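Notebook, April, second onion skin batch

Started 8.15 am, kettle on before anything else. Right, where was I. Batch one came out of the pot a sort of weak tea colour and I was cross about it for a whole day, so this time I've doubled the skins and left the bath to sit overnight before any cloth went near it (should have done that the first time, it says so in my own notes from last year!).

Skins: 200 g dry weight, mostly brown, a few red ones from the bottom of the Gadik sack. Swatches: 34 cut, 30 mordanted, the other four kept plain as controls. Alum at 15 per cent of the dry cloth weight. I weighed it twice because the little scales have been drifting again, and if anybody has the proper calibration weight in a coat pocket, please put it back.

Scouring took ages. The Nakgate cotton is lovely to handle but it's full of something, and the water went the colour of old dishwater, so I did it a second time with fresh soda. The Trulo stuff was much better behaved. I still think half of what we call uneven dyeing is just lazy scouring, and I include myself in that. 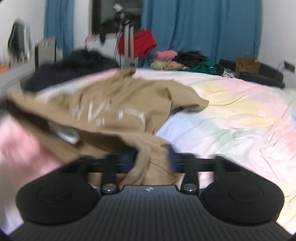
Tan short-sleeved shirt, on the pastel sheet.

Bath up to a simmer by 10.30 and held there. I keep wanting to turn it up and I must not, last time it boiled the colour went flat and brown and there was no getting the gold back. Stirred whenever I remembered. Smells like soup, which made me want lunch at eleven.

First look at the swatches on the spoon: much stronger, a proper marigold on the alum ones, and the controls are a sulky sort of straw. Left everything in to cool in the pot. For the iron dip I'm going to use a tiny pinch and go up from there, as the Chatzigeorgiou recipe seems wildly generous with it and I don't fancy thirty swatches of mud.

Still not sure about rinsing. Our tap water is very hard and I suspect it's shifting the yellows a bit towards green. Might try rainwater from the butt on half of them, if it isn't full of leaves.

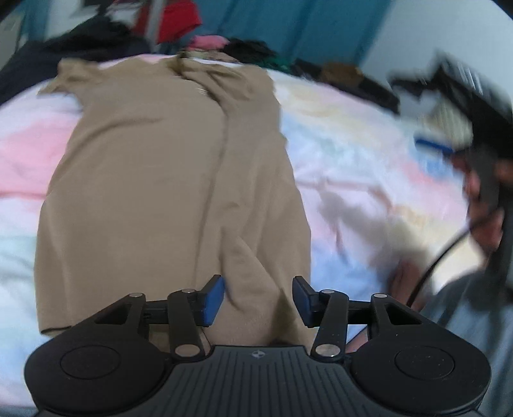
Anastasia Mavromatis thinks the rinse is a red herring and that I should be looking at the soap, as ours is far too alkaline for onion and would nudge the colour all by itself. She'd wash three alum swatches in the neutral one, three in ours, and leave the rainwater out of it until that's settled.

Fair enough, and it's less faff than hauling buckets. Will do hers first. Need: neutral soap, more labels (the pencil ones survived, the biro ones are blue smears), a lid that fits the big pot. Light test strips to go in the south window once they're dry, half under card.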